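Jadoon House – Tips for Small B&B Owners
Page 8: Changeover day, rooms and breakfast

Updated Monday, April 27, 2026

Right, changeover day. Guests out by ten, next lot in from three, and the washing machine will pick that morning to leak. These are the things we've learnt running a guest house with five letting rooms and one pair of hands most days. In no order. Skip what you don't need.
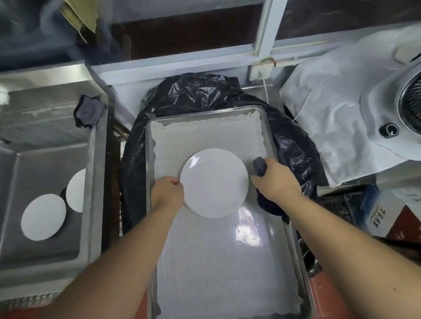
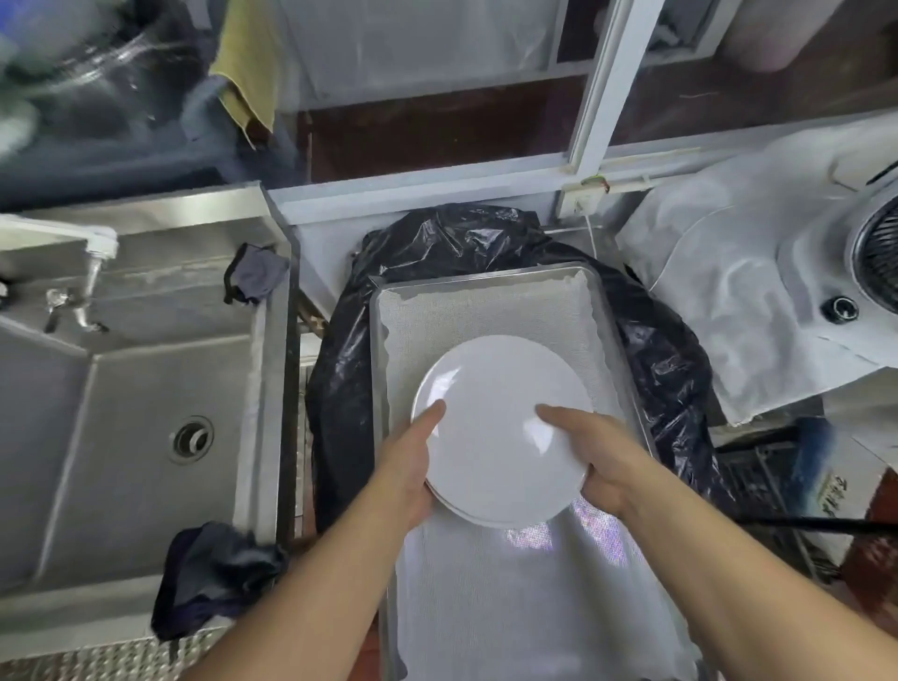 White plates and the mesh-lined tray, both photos.

Beds first. Always. Strip every room before you make up any of them, then get the first wash on while you do bathrooms. Sounds obvious but we did it room by room for two years and were still ironing at teatime.

Keep three sets of linen per bed. One on, one in the wash, one in the cupboard. Two sets will do in February when it's dead, not in the summer.

Fold each set inside its own pillowcase – sheet, duvet cover, other pillowcase, all in. Write the bed size on a bit of tape on the shelf edge. No more shaking out a king to find it's a single.

Tea stains on white duvet covers: cold water straight away, washing-up liquid, rub, leave ten minutes, rinse, then a normal wash. Don't tumble dry till the mark has gone or it's there for good. Fake tan is the same but leave it longer. Mascara on towels – give up, buy a few black flannels and put them by the basin with a little label. Dinesh Kartha suggested that one and our towel bill went down the same season.

Kettles. Descale weekly if your water's hard like ours. White vinegar and water half and half, bring to the boil, leave an hour, then boil and empty twice with plain water. Check the lid shuts. Smell it before it goes back upstairs!

Tray restock: two of each tea, two coffees, two decaf, sugars, milk in the flask not the little pots. We stopped doing the pots, half of them squirted up the wallpaper. Biscuits in a lidded jar. If the jar's been opened, bin what's left and wash it.

Shower screens. Squeegee, then a dry cloth, every changeover. Once a month do the bottom seal with an old toothbrush and bicarb paste. If the seal's gone yellow, replace it, they slide off. Measure the glass thickness before you order, I've got two wrong ones in a drawer if anybody wants them.

Plugholes – hair out every time, kettle of hot water down after. (Not boiling if you've got plastic pipes underneath.)

Smells in a room. Windows wide both sides for half an hour before you spray anything. Guests notice spray more than they notice nothing. Bowl of bicarb in the wardrobe overnight if it's still a bit fusty. Check behind the radiator, we once found a whole kipper sandwich.

Breakfast things now.

Take orders the night before. Card on the tea tray, hung on the door handle by nine. Saves you a loaf a week in bread easily. Ask about allergies on the same card, in big letters, and again at the table.

Warm the plates. Lowest oven setting, ten minutes, for anything with egg on it. Cold plate, cold egg, moaning review.

Poached eggs for a full dining room: do them the softer side in batches, into iced water, then back in simmering water for a minute when the order comes. Mushrooms in a dry pan first, butter after. Tomatoes go on before everything else, they always take longer than you think.

Marmalade in small dishes not the big jar. You'll get crumbs in it otherwise and then its no good to anyone.

Toast last. Last! Racks look lovely but they cool it in about a minute, so we use a basket with a napkin over.

Front door and keys. Put a big wooden fob on each key, too big for a pocket, and they stop going home to Leeds. Spare set in a key safe, change the code after every stay when somebody's used it. Write the new one in the diary strait away, not later.

Squeaky landing boards: talcum powder brushed into the gap, walk up and down on it a few times, hoover off. Lasts us a season. Squeaky door hinges get a rub of candle wax on the pin.

Last look before you lock the room. Lie on the bed. Look where they'll look – lampshade, curtain rail, top of the picture. Check the drawer for odd socks. Remote control wiped, heating on low, clock right.

Left-behind items go in a bag with room and date on, kept three months. Chargers mostly. Flurina Kaufmann has emailed to ask if we post abroad, yes, if you cover the postage.

Next page: gardens, bins and where to put the bikes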